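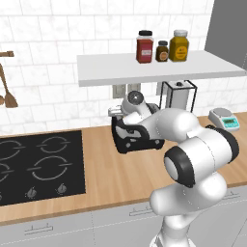

Promby Community Kitchen – progress report, second quarter
Sent by Rattana Khamphan, 2025-06-06

Quick one, full accounts to follow with the year end pack.

Evening classes: running since spring at the Segura Street hall. 40 people signed up, waiting list open again. Bread and soups fill first, preserving is slower. Will probably drop preserving until the fall and put the money into a second bread night if you're OK with that.

Lunches: 475 served this quarter. Target met. Thursdays still weak, we think its the bus change.

Staff: Sandro Caputo now has his food safety certificate, so he can open up without me. Big help. Still short one person for cleanup.

Spend: on budget except produce, over by around 6 percent. Plonness put their delivery charge up with no warning. Have asked Ello for a quote – nothing back yet, will chase Monday.

Problems: walk-in cooler door seal went again. Landlord says his job, then says ours. Lease attached, see the bit on fixtures. Drain by the back step also slow but usable.

Next quarter: four teen sessions over summer break, flyer is at the printers. New sign-in sheet so we can report ages the way you asked. Sorry the last one was a mess, the colums got mixed up when I pasted it.

Need from you: a yes or no on moving the preserving money, before the end of June please.

Rattana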